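About Us

Hi, and welcome to the Morkdale Cooking School!
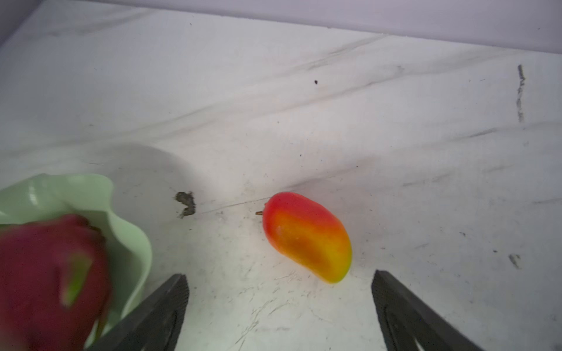
I started teaching people to cook in my own kitchen, two at a time, because that's how many stools I had. I'd just left an office job in Gellholm that I'd been meaning to leave for years, and a couple of neighbors kept asking how I made my flatbread. So they came over, we burned the first batch (my fault, I was talking), and the second batch was gone before it cooled. They wanted to come back the next month and bring their sisters. That was pretty much the whole business plan.

These days we're in the old bakery building on Keane Street, right across from the hardware store. It still has the big front window and the creaky back door, and if you come in the morning you get the best light in town. I signed the lease in August, which is a terrible month to be scrubbing a bakery with no air conditioning, but I was so excited I hardly minded. We have air conditioning now, I promise!

What we teach is everyday food. Soups, breads, roast chicken, dumplings, a decent salad dressing, pies in the fall, and a lot of things to do with fruit when you've bought too much of it. I'm not a fancy chef and I never went to culinary school. I learned from my grandmother, from library books, and from a few years of cooking the lunch shift at a diner that has since turned into a phone store. If you want to learn sugar sculpture, I can't help you, but if you want to stop being scared of yeast, come on in.

Classes are small. I tried bigger ones for a while and I really didn't like it, people at the back just stood there holding a spoon. Now everybody gets their own spot at the counter and their own knife and board, and everybody makes the whole dish from start to finish. Then we sit down and eat together, and whatever's left goes home with you. Bring a container if you remember. If you don't, I have a cupboard full of mismatched ones and you can return it whenever.

The question I get most by email is whether you need any experience. You don't! We've had people who had never peeled an onion, and we've had folks who cook dinner for six every night and just wanted somebody else to pick the recipe. Kids are welcome at the family classes (ages eight and up, with a grown-up), and teens can come to the evening ones on their own. Let me know about allergies when you sign up and I'll adjust the menu. We can do vegetarian for nearly everything, and gluten-free for most of it apart from the bread nights.

The longer course is called Werkonov, and yes, people ask about the name all the time. It was the name on the enamel plate of an old stove that came with the building. The stove didn't survive the move to the new gas line, but I kept the plate and hung it over the sink, and when I needed something to call the course I looked up and there it was. Werkonov runs over the winter and covers the basics in order: knives, stocks, eggs, doughs, braises, and then a big dinner at the end that you cook for your own guests. The course is $245, or $300 if you'd like the apron, the recipe binder and a paring knife to keep. Single classes are priced on the sign-up page, and they change a bit depending on what's going in the pot.

We also do private groups. Birthdays, work outings, a very loud bachelorette party last spring that I still think of fondly. You pick the menu with me ahead of time and I do the shopping. I buy from the Morkdale farmers market when it's running, and from the regular grocery store when it isn't, just like everyone else.

Gift cards are at the front desk or by email, and they don't expire. If you buy one for somebody who says they hate cooking, put them down for dumpling night, that's my advice.

Parking is free behind the building after 5 p.m., and before that there's usually a spot on the street near the post office. The front entrance has one step, so if that's a problem come around the side where there's a ramp, and ring the bell so I can hear you over the fans.

If you have a question, write to me through the contact page. I answer everything myself, usually late in the evening once the dishes are done. Come hungry, wear shoes you don't mind getting flour on, and I'll see you at the counter!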